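电脑里的"补丁"到底是什么?

我小时候有一条裤子,膝盖那儿磨破过好几回,每次奶奶都从里面缝一块布上去。所以第一次听大人说"软件要打补丁",我脑子里马上冒出来的画面是:奶奶戴着老花镜,拿着针,往电脑屏幕上缝布!

后来我自己也学会写程序了,才发现这个词用得还挺准的。今天就跟你聊聊这件事。你家的平板、电视、游戏机,是不是隔一阵子就会跳出一个小窗口,说"有新的更新,是否安装"?很多小朋友(还有很多大人,包括我爸)看都不看就点"以后再说"。看完这篇,下次你也许会换一个按钮点。

先说说软件是怎么来的

软件是人写出来的。写的人叫程序员,他们用一种电脑能懂的语言,一行一行告诉电脑该做什么。比如:如果有人按了跳跃键,就让小人跳起来;如果小人碰到蘑菇,就加一分。

一个小游戏可能有几千行,一个大的操作系统有几千万行。你写作文写八百字都可能有错别字,对吧?几千万行里面,肯定也会有写错的地方。程序里的错误有个名字,叫bug,英文里是"虫子"的意思。

有的虫子很好笑。我写过一个养猫的小程序,猫吃饱以后应该睡觉,结果我把一个加号写成了减号,猫越吃越饿,吃了一晚上,最后体重变成了负数。这种虫子不伤人,就是有点丢脸。

可是有一种虫子要小心,它叫"漏洞"。

漏洞是什么样的洞

想象你家有一扇大门,锁得好好的,可是厨房后面有扇小窗,插销坏了,轻轻一推就开。你们全家都不知道这扇窗坏了。如果哪天有个坏人绕着房子走一圈,把每扇窗都推一推,他就会发现。

软件里的漏洞就像那扇小窗。程序员写的时候没注意,留下了一个可以钻进去的地方。坏人要是找到了,可能会偷看你的照片,把你的文件锁起来,或者用你的账号给你的朋友发奇怪的消息。

我给你举个例子吧。假设有个聊天软件叫Joltness,登录的时候要输密码。正常情况下,密码错了就进不去。可是程序员忘了想一件事:要是有人输了一个特别特别长的密码,长到程序装不下,会怎么样?

这就像往杯子里倒水。杯子只能装那么多,你还一直倒,水就流到桌上去了,把旁边的作业本弄湿。程序装不下的那些字,也会"流"到旁边不该去的地方,把别的内容盖掉。聪明的坏人能算好流出去的是哪些字,让程序乖乖听他的话。厉害吧?当然也很讨厌。
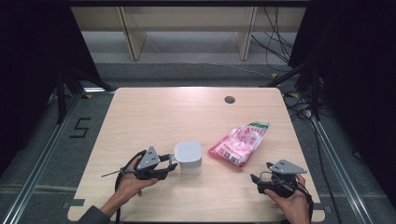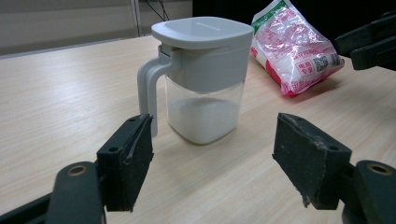
谁来找这些洞

好消息是,找漏洞的可不只有坏人!

有一群人专门帮忙找漏洞,找到以后悄悄告诉做软件的公司,他们叫"安全研究员"。我有个朋友叫Eulalia Gaete,她就做这个工作。我问过她每天都干什么,她说就是不停地做奇怪的事情:在填年龄的格子里填"香蕉",在填名字的格子里填一整首诗,同一个按钮连着点89下,看看软件会不会晕过去。

我听完觉得,这不就是我小时候最爱干的事吗!

Eulalia找到漏洞以后,有一条规矩:先不往外说。为什么呢?还记得那扇坏了的小窗吧。要是你在大街上喊"他们家厨房的窗户没关好",主人还没来得及修,坏人就先听见了。所以她会写一封信给公司,讲清楚洞在哪里、怎么钻进去。公司修好了,补丁发出来了,她才会把故事讲给大家听。有的公司还会给她一笔奖金表示感谢。她拿到第一笔的时候,给自己买了一辆自行车,蓝色的,骑到现在。

补丁是怎么做出来的

公司收到信以后,程序员就要开工了。

他们先照着信上说的做一遍,看看洞是不是真的在那儿。然后去几千几万行程序里,找到写错的那一小段。拿刚才的聊天软件来说,要改的可能就是加一句话:"如果密码太长,就不收。"有时候整个补丁真的就只改了3行。

那为什么还要等好多天呢?我以前也这么问过。教我写程序的老师Vicente Quezada让我自己试了一次。我改好了一个虫子,高高兴兴地交给他,他一运行,原来的虫子没了,新的虫子出来了4个。我当时脸都红了。

所以补丁改完还得测试,要在旧电脑上试,新电脑上试,大屏幕小屏幕都试。像奶奶缝完补丁会让我蹲一蹲、跑一跑,看看会不会又裂开,是一样的道理。

测试都过了,公司就把补丁放到网上。你的电脑会自己去问:"有没有新补丁呀?"如果有,就会弹出那个小窗口啦。

有的公司喜欢攒一攒,每个月挑固定的一天一起发。这样学校和医院这些电脑特别多的地方,可以提前安排好时间。有的月份补丁一大堆,有一次我一口气装了51个,电脑重启的时候我去煮了一碗面,吃完回来它还在转圈。也有的月份只有一两个,轻轻松松。

什么叫"零日漏洞"

你可能会在新闻里听到这个词,听起来像科幻电影。其实意思很简单。

一般情况下,好人先发现漏洞,公司有时间慢慢修。可是有时候坏人跑在了前面,已经开始用这个洞干坏事了,公司才刚刚知道。公司一天准备时间都没有,是零天,所以叫"零日"。

碰到零日漏洞,程序员们就得加班了,不会等到每月固定的那一天,修好了马上发。如果你看到更新的说明里写着"紧急"或者"严重",那就别拖,赶快去叫爸爸妈妈。

你们常问我的几件事

更新会不会把我的游戏存档弄没?

一般不会。补丁改的是程序,你的存档放在另一个地方。不过重要的东西,像你画的画、写的故事,请大人帮你多存一份总是好的。我有一篇写恐龙的小说就是没有备份,写了快一个学期,现在只剩下封面了。

更新完了,怎么看起来什么都没变?

那就对了呀!修窗户的插销,从客厅里是看不出来的。有的更新会换新图标、加新功能,有的更新只是悄悄把洞补上。

软件太老了,没有补丁了怎么办?

这种情况真的有。公司会说"这个版本我们以后不管了",从那天起就算发现新的洞,通常也不会再修。这时候最好换成新版本,或者别让那台旧电脑上网。我家有台老电脑就是这样,现在专门用来玩单机的扫雷,玩得很开心。

网页上跳出来说"你的电脑中毒了,快点这里更新",可以点吗?

不可以!这个特别重要。真正的更新是在系统的设置里,或者在正规的应用商店里。网页上突然蹦出来、闪着红光、还放吓人音乐的那种,几乎都是骗人的。不用慌,关掉它,然后告诉大人。关不掉也告诉大人。

跟爸爸妈妈一起试试看

找个星期天,拉上家里的大人,打开平板或者电脑的"设置",找到"系统更新"或者"软件更新"那一项,点进去瞧瞧。有没有在排队等着的补丁?"自动更新"是不是打开的?如果是关着的,问问大人愿不愿意打开。

插上充电线再更新,别更新到一半没电了,那样可能会出毛病。

还有路由器,就是家里那个会闪灯、让大家都能上网的盒子,它里面也有软件,也要打补丁,可是好多人从来没给它更新过。上次我跟我爸说起这件事,他愣了一下,放下筷子就去找路由器的密码,找了一整个晚上,最后发现贴在盒子底下。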